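Chapter 13

Lines in the Water: How Small Places Quarrel Over Large Borders

By Čestmír Vondráček

The island of Atholm is 27 miles from anybody's mainland and has never had enough trees to build a decent pier. For most of recorded history the two governments nearest to it, Fanon to the north and Uvon to the south, competed mainly to avoid paying for its lighthouse. Letters survive in which each side politely assures the other that the island is surely theirs. Then a survey ship found gas under the shelf to the west, and within a single August both capitals discovered that Atholm had been sacred to them all along.

Students coming to boundary disputes for the first time tend to expect maps, and there will be maps. They tend also to expect that somewhere in an archive sits the right one, waiting for a patient clerk to unroll it. I expected this too when I was young and had better knees. What the archives hold is a great many maps, most of them drawn by people who had never been within a week's sail of the place, copied from other people who hadn't either. One of the charts Uvon put before the arbitrators shows Atholm twice. Counsel for Uvon argued that this strengthened the claim.

This chapter follows the Atholm case from the first exchange of notes to the award and the long sulk after it. It is a modest case by the standards of the field. No shots were fired, unless you count the flare gun, which we will come to in the section on incidents at sea. Its modesty is what makes it useful in a classroom, because the machinery is the same as in the big disputes and you can see all of it at once.

A word on the machinery. A state that wants territory must say why, and over the years the acceptable reasons have been whittled down to a fairly short list. Discovery used to be enough by itself. You rowed ashore, read something aloud to the seabirds, and rowed back for lunch. Courts now want to see that you did something with the place afterward: issued a fishing permit, collected a tax, locked somebody up. Lawyers call these acts of administration, and in a case about a remote rock they become oddly precious. Fanon's best exhibit was a receipt for goats. 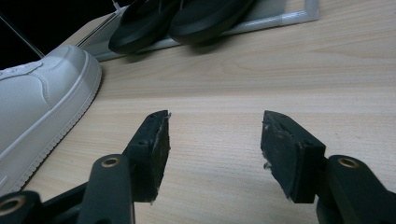 Page last changed: August, 4:16 p.m. (minor corrections to Chapter 13)

The goats need some background. In the years when neither government wanted the lighthouse, a district officer from Fanon named Lukáč put in at Atholm to wait out bad weather and found a family grazing animals on the southern slope. Being an orderly man, he charged them for it. He wrote out the receipt, entered the sum in his ledger, and mentioned the matter in his annual report between a complaint about boots and a complaint about his deputy. Generations later his ledger was flown to the hearing in its own seat. The deputy's name is nowhere in it.

Uvon's answer was that one damp official collecting one fee doesn't amount to government. It had a point. It would have had a better point if it had been able to produce a damp official of its own. Its case leaned instead on an old treaty, signed when both countries had different names, which set the border along "the usual channel." There are two channels. Which one was usual depends on the size of your boat, and the arbitrators sat through 16 hours of testimony on the draft of herring vessels before somebody proposed a recess.

You will notice that the people living on Atholm haven't come up much. They didn't come up much at the hearing either. The written pleadings ran to 3000 pages, and the residents occupy a footnote and part of an annex, where they are described as "seasonal." Several of them had been seasonal all year round for five generations. Whether the wishes of inhabitants should count in a boundary case, and how heavily, is a question the law has been circling for a long time with its hands in its pockets. We take it up in the third section, and I'd ask you to read the annex before then - it is short, and funnier than its authors intended.

There is also the matter of whether the arbitrators had any business deciding at all. Uvon signed the agreement to arbitrate, sent a delegation, argued for two full sessions, and then announced that the tribunal lacked authority over it. This is more common than you might think. A government that suspects it is losing will often develop a sudden interest in procedure, and its parliament can be relied on to pass a resolution with the word "inalienable" in it. Resolutions of that sort bind no foreign court. They are written for the voters, who also pay for the new maps in the schoolrooms.

Before going further, look again at the terms from the previous chapter, in particular the difference between a boundary on land and the limits of a continental shelf. The newspapers in both capitals mixed them up daily, and so did one of the foreign ministers. The first section begins with the lighthouse and the question of who bought the oil.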